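Public Libraries Should Lend More Than Books
Opinion
24/02/2024

The town council of Stulholm will soon decide whether its public library may continue to lend toys, board games and household goods. The council should vote yes, and it should give the service a permanent line in the budget.

The case against is familiar. Critics hold that a library exists for reading and that parents can buy their own toys. In his letter to the council, Ermanno Greco argued that every shelf given to playthings is a shelf lost to literature. That concern deserves a fair answer. The toy collection at Stulholm fills 4 shelves in a former storage room, and no books were removed to make space for it.

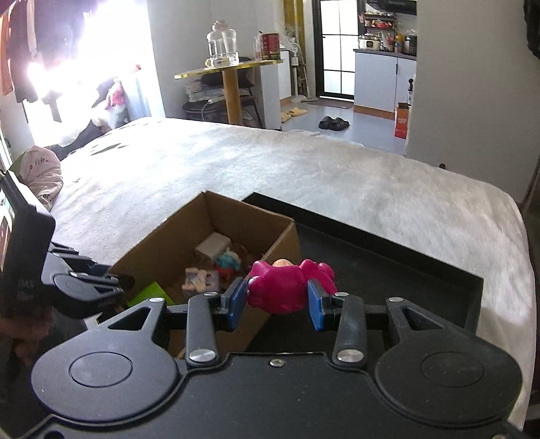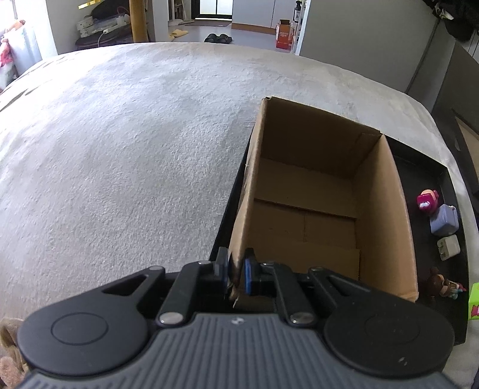 A magenta toy and an open cardboard box.

Families in Grorkbridge have had a similar service for three years. Its coordinator, Sugeng Rahman, reports about 100 active borrowers, many of whom had not held a library card before. Once enrolled, they also borrow books.

Cost is the stronger objection. Items break, pieces go missing, and staff must clean and check each return. A modest deposit, waived for households that cannot pay it, would meet part of this expense. The council should fund the remainder and review the figures in October.

A public library serves residents at every age, including those who cannot yet read. Its lending rules should reflect that duty.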